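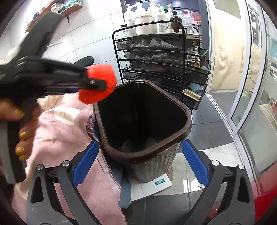

Lorraine Wainwright wrote in after the last page on skirting boards to say that she has never once washed a wastepaper bin, that her mother never washed one either, and was there some disease she ought to have caught by now. Lorraine, I don't think so. But you did ask, three paragraphs later, how you might go about it, so I suspect the conscience is stirring.

How to clean a plastic wastebasket (and keep it that way for at least a fortnight)

A bin is the one object in the house that we expect to be dirty, and it rises to the occasion. The ribbed brown sort is especially good at it. Dark plastic hides everything until you put your hand in, and the ribs were designed by someone who never had to dust them. I have owned one for 38 years. It came with the flat, outlived the carpet and will probably be left to somebody in my will.

What you need

Washing-up liquid
Bicarbonate of soda
A long-handled dish brush, retired from dishes
An old toothbrush, retired from teeth
A towel you aren't proud of
Newspaper, or a big flat piece of cardboard
Rubber gloves, if you are fussy about your nails

Allow half an hour, plus drying. You can do two or three bins in the same water if you start with the cleanest.

Step 1. Empty it properly

Tip it upside down over a bin bag and give the base a smack. Then turn it back and look inside, with a torch if the plastic is dark, because there is always something still down there. In mine it is generally a sweet wrapper that has bonded with the floor of the bin, and a quantity of pencil shavings, although I haven't sharpened a pencil since the spring.

If you find something stuck, leave it alone for now. Scraping at it with a knife will gouge the plastic and give the next wrapper something to hold on to.

Step 2. Set up somewhere sensible

The bath is the obvious spot. I do mine on the kitchen floor, on cardboard, with the towel close by, as our bath is white and I am the one who has to clean that as well. Outside is better still if you have an outside and it isn't January.

Step 3. Soak the bottom

Put in a good squirt of washing-up liquid and about a litre and a half of hot tap water. Not boiling. I poured a full kettle into a cheap bin once, a Vedorau, bought in a hurry, and it has leaned to the left ever since. Leave it for ten minutes and go and do something else. Whatever was welded to the base should come up with the brush.

For smells, empty out the soapy water, sprinkle in 200 grams of bicarbonate and add just enough warm water to make a paste. Spread it over the base and a little way up the sides. Half an hour will see to old apple cores. Banana takes longer, and cigarette ash may need a second go and a stern talk with whoever is responsible.

Step 4. The ribs

Now for the outside, and I'm sorry. A cloth skates across the tops of the ribs and leaves the dust packed into the grooves, where it goes grey and slightly felted. Use the toothbrush, dipped in soapy water, and work up and down, never across. Do one side, wipe, turn, do the next. Put the radio on. It is tedious for the first side and by the last you will have opinions about toothbrushes.

Step 5. The rim

The rim gets handled, knocked, dragged out from under desks and used as a doorstop, so it is usually the greasiest part and the most battered. Grease comes off with neat washing-up liquid on the brush. Scuffs mostly don't. Pale patches where the surface has worn are there for good, and I have tried the lot: bicarbonate, toothpaste, and a tub of Skondance trim restorer that Ashley Ashworth swore by for his car. It looked marvellous until somebody leaned on it in a cream cardigan.

Fine wet-and-dry paper will take down a rough burr if the edge is catching on your bin liners. I'd use 600 grit for that, then 2000 to smooth it off. Keep it wet and go gently. It won't remove the scuffs but it does stop the snagging.

Step 6. Rinse and dry

Rinse inside and out, shake it over the bath, and dry it with the towel, pushing a corner into each groove on your finger. Stand it upside down, propped on a wooden spoon so the air can get in. Overnight is best. If you put a liner into a damp bin you will get a smell like a swimming bag, and you will blame the bin.

Keeping it clean

A folded sheet of newspaper in the bottom catches most of what seeps through. Change it when you change the liner, or when you remember, which in this house are two separate events.

Teabags are not paper. I mention it for the benefit of the back bedroom.

Give the outside a quick brush whenever you hoover. The soft round attachment does the ribs rather well when they're dry, and had I known that sooner Step 4 would be shorter.

A word on replacing it

Lorraine's other question was whether it wouldn't be easier to buy a new one. Yes. Sugden on the high street has them stacked by the door, in colours called things like Oat. But a cracked base is the only good reason I know to throw a bin away, and there is the awkward matter of which bin you put it in. Ours won't fit in the wheelie bin without being sawn up, and the tip at Skakside shuts at four.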